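The marker tracker and I are not on speaking terms

I spent most of July rewriting the part of our code that works out where each gripper is from its printed squares. Derano, our pose tracker, used to lose a gripper and then guess. It guessed with great confidence.

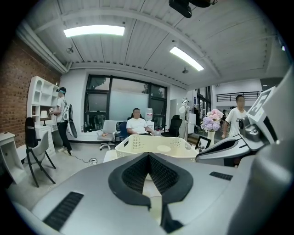

One marker panel, one laundry basket, three colleagues.

The new version keeps the last good pose for 20 frames, then admits defeat and flags the gap. Keir Crichton wanted 6. We settled on 20 after a long lunch and he still brings it up.

Next on my list is the basket. When a finger goes in after a cup, I want the planner to know which wall it's near - the old code treated the whole thing as a solid block and refused to plan anything inside it. Fair enough, I've had days like that.

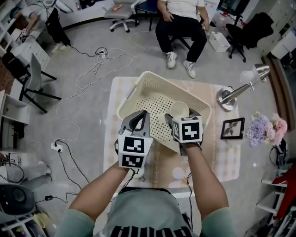
Two grippers, one small cup, plenty of holes.

The replay tool still crashes if you scrub backward. Jessie says don't scrub backward.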